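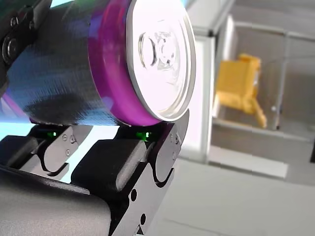 Dokness Help > Robotics and automation > Methods and results

How do you score a grasp on a drinks can when the fingers hide most of it?

Asked by drakden_lab, 2026-10-07

I'm writing up a small study on picking up cans that lie on their side. The method is simple. The arm approaches, closes, lifts, holds, and sets down again. Each attempt gets a score from 0 to 3, where 0 is a miss and 3 is a clean lift with no turning in the fingers.

My trouble is the middle of the scale. A 1 is meant to be "lifted but rotated" and a 2 is "lifted, slight rotation". Two of us scored the same recordings separately and we agree on nearly all the 0s and 3s, but on the 1s and 2s we agree only 70 per cent of the time. The view from near the fingers is good for seeing contact and bad for seeing how far the can has turned, as a can looks much the same from most sides.

Is there an accepted way to do this, or do people just drop the middle scores? I've read the Clarkis write-up and it only says "success was judged by eye". I need to send a draft to my supervisor in November and would like to have the scoring settled before then.

2 answers

Answer from Hammad Cheema

I wouldn't drop the middle scores. If you merge them after seeing that the scorers disagree, you have to say so in the paper, and a reviewer will ask what the result looked like before. Better to change what is being scored and do the scoring again from the recordings you already have.

What worked for us was to stop asking "how much did it turn" and ask about one thing on the can that can be seen at the start and at the end. The pull tab is good for this if the lid faces the camera. Write down where the tab's opening points before the fingers close, using clock positions, then again at the end of the hold. The difference is your rotation. One hour or less is slight. Anything more is a 1. It is coarse, but two people will usually write down the same hour.

Tape is the other option. A band round the middle gives you a fixed place to measure from if the can slides lengthways.
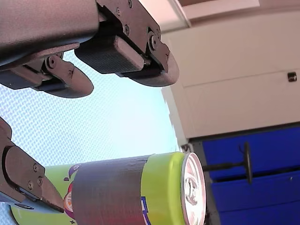
Photo: Hammad Cheema

With the jaws open like this you can take your starting reading from the lid. The edge of the tape gives you the second reading. Plain tape won't tell you anything about rotation though, so if you want to use it for that, put a pen line across it parallel to the long side of the can.

Two warnings. Tape changes the friction. If your result is about grip on bare cans, keep it away from where the pads land, or tape every can in every condition and say so in the method section. Don't mix. And don't let the person who ran the attempts be the only scorer. Owen, who did our second scoring, hadn't been told which finger settings were in use, and his scores were lower than mine on the setting I liked best. We reported both sets.

For agreement, report Cohen's kappa as well as the percentage. If most of your attempts are 3s, a high percentage can come from that alone.

Answer from Unathi Mabaso

Just use pass/fail, much easier. Lift it, hold it, did it drop or not. We did that and it was fine.

Comments

drakden_lab: Thanks both. The lid does face the camera in most of mine, so I'll try the clock positions on the existing recordings first. Pass/fail would lose the thing I'm trying to measure, I think.

Unathi Mabaso: Fair enough. In that case do what Hammad says, but decide beforehand what happens when you can't see the tab. We had a lot of arguing over that on a different job.

Hammad Cheema: Yes, good point. Mark it "not scorable" and give the number for each condition. Don't guess – if one finger setting blocks the view more than the others, that will show up in the count and readers can judge for themselves.

drakden_lab: Will do. Should the "not scorable" ones still go in the kappa?

Hammad Cheema: I leave them out and say how many there were.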